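Peltonen Moves to Single Service Contract for Tenant Buildings

2020-11-17

The Peltonen business park has signed a single service contract covering heating, ventilation, waste collection and building access for all of its tenant buildings. The agreement replaces a set of separate contracts, some of which dated from the opening of the park, and takes effect in April.

The contract was awarded to Vetier after a tender in which 5 companies submitted complete bids. Under its terms, Vetier will be responsible for routine maintenance and emergency repairs in 9 buildings. The park's own property office will continue to handle leases, parking permits and the allocation of storage space.

Ritva Ahonen, director of property at Peltonen, said the change was intended to shorten the time between a reported fault and a completed repair.

"Tenants have had to work out for themselves which contractor to call," Ahonen said. "A cold office may be a heating fault, a ventilation fault or a door that does not close. From April there will be one telephone number and one online form, and the question of who sends the technician will be settled on our side."

According to the property office, tenants filed 1,744 service requests in the last full year. Of these, 181 were passed from one contractor to another at least once before work began. Heating and access control accounted for most of the transferred requests. The office did not keep separate figures for requests that were withdrawn by the tenant.

The new contract sets response times in three classes. Faults that affect safety or make a space unusable must be answered on the same day, including weekends and public holidays. Faults that limit the use of a space must be answered by the end of the next working day. All other requests are to be scheduled within two weeks. Vetier will report its results to the property office each month, and a summary will be posted on the tenant notice page.

Service charges will remain at their present level through the first year of the contract. After that period, they will be reviewed together with the park's energy costs. Any change must be announced to tenants in writing at least three months before it takes effect. Individual agreements that already include maintenance in the rent are not affected.

The handover will take place building by building. Visard, which has operated the door and key card system, will transfer its records during the winter and will remain available for technical questions until the end of April. Existing key cards will continue to work. Tenants who need additional cards before the handover should order them through the property office in the usual way.

Waste collection will change in more visible ways. The present collection points behind the north buildings will be closed, and covered sorting stations will be placed beside each loading area. Cardboard and mixed waste will be collected more often than before, while collections of metal and glass will be made on request. Electronic waste and batteries will not be accepted at the stations and must be taken to the staffed counter at the main service entrance.

Pentti Pitkänen, who will lead the contract for Vetier, said technicians would visit every tenant before the start date to record equipment and confirm contact details. Tenants with rooms that require special ventilation, restricted entry or a fixed temperature are asked to prepare a short written note for the technician. Visits will be arranged by appointment, and visitors will follow the safety instructions of each tenant.

"We would like to meet people in their own spaces before the first fault is reported," Pitkänen said. "A drawing shows where the ducts are. It seldom shows how a room is used during an ordinary week."

The tenants' association was consulted during the tender. Its chair, Venla Ikonen, said members had asked above all for clear response times and for advance notice of work that interrupts power or ventilation. Both points were included in the final text. A request for evening cleaning of shared corridors was left out and will be taken up again when the budget for common areas is prepared.

"Our members range from two-person offices to workshops with heavy electrical loads," Ikonen said. "An unannounced power cut means a lost hour for one company and a lost day for another. The notice period in this contract is a reasonable one."

Interiors at the Peltonen park

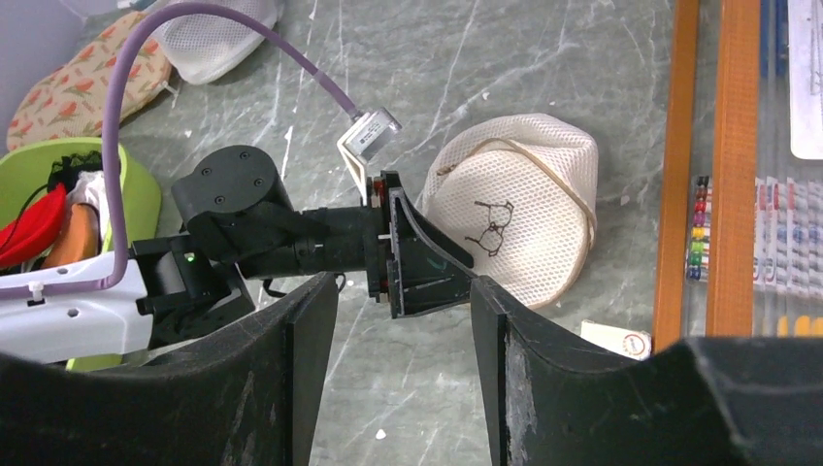
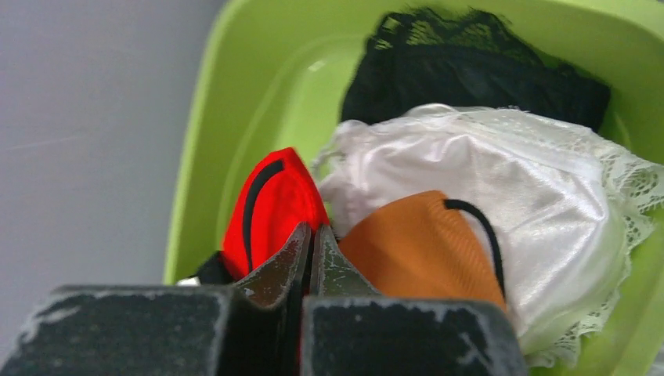 Planned interruptions to power, water or ventilation must now be announced five working days in advance. The notice will state the floors affected, the expected duration and the name of the person in charge of the work. Where a tenant can show that an interruption would cause damage to equipment or materials, the work is to be moved to a time agreed by both parties.

The agreement runs for four years and may be extended once. It also allows the park to end the contract early if the response times for urgent faults are missed repeatedly within a six-month period. Disputes over individual repairs will first be handled by a working group made up of representatives of the property office, Vetier and the tenants' association. Aleksi Kiiskinen of the property office will serve as its secretary.

The restaurant building, operated by Jasska, is not part of the contract. Its kitchen ventilation and cold rooms are maintained under a separate agreement that remains in force. The shared entrance and the heating in the dining area will, however, be included from the start date, and faults there should be reported through the new form.

An information meeting for tenants will be held online in December. Invitations will be sent to the contact person named in each lease. Tenants whose contact person has changed are asked to inform the property office in writing before the end of November. Questions may be submitted in advance, and written answers will be published on the notice page after the meeting.

Until the new contract takes effect, faults should be reported to the present contractors. Their telephone numbers are posted at the main entrance of each building.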